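Gadby Cloth Folding, teleoperated episodes

Welcome, and thanks for stopping by! We put this set together for anyone who wants to teach a small arm to deal with laundry-like things without starting from nothing. Every episode was driven by a person holding a leader arm, while the follower arm copied the motion at the table. There are 54 training episodes and 9 held back for testing, each about 500 steps long.

We kept the slow and clumsy ones in — a second try at a hem is worth having, and our early policies got noticeably better at regrasping once they had seen a few.

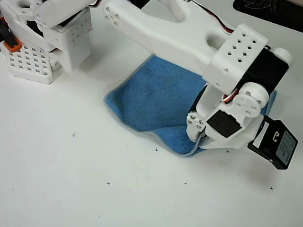 Follower arm with its gripper on the blue microfiber cloth.

Each episode folder holds the joint positions, the leader commands and the video. Gripper values run from 0 (closed) to 1,000 (open), so please rescale them if your code expects something else. The loader lives in the Flaltanis tools, and the older Akbulut format still works, though we plan to drop it in October.

Known problems: a few episodes start with the leader arm already moving — trim the first second if that bothers you.

Last updated 08/03/2020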